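How to make a simple beaded tassel bracelet

2020-01-29

I made my first one of these at a kitchen table in Clellham and I've been hooked ever since! It takes an evening, you need hardly any kit, and even the wonky ones look lovely on.

What you need: a reel of stretchy cord (mine is 0.8 mm), a bag of 8 mm round beads, a skein of embroidery thread for the tassel, sharp scissors and a dab of clear glue. My bead shop in Dretton sells mixed bags of 145, and that's plenty for several bracelets plus the ones that roll under the fridge.

Start with the tassel. Wrap the thread round a piece of card 6 cm tall, thirty times or so (more if you like a fat tassel, and I do). Slide a short length under the loops at the top and knot it tightly, then snip through the bottom and ease the card out. Bind the neck with another bit of thread, 1 cm down, and trim the ends.
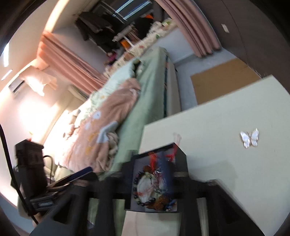
Now for the stringing. Cut 30 cm of cord and give it a few good tugs before you put anything on it, or the bracelet will go baggy within a week. Fold a bit of tape over one end so the beads stay put. Thread on 11 beads, then the tassel, then carry on until it wraps round your wrist with a little slack.

Finish with a surgeon's knot, the ordinary kind with one extra twist. Itzel Zamudio taught me to pull it in four directions, and mine have held much better that way. Add the glue, leave it overnight, then trim the cord and tuck the knot inside the nearest bead.

If your tassel comes out crinkly, hold it over a steaming kettle with tongs and comb it straight. So satisfying! I'll be trying a two-colour version in March.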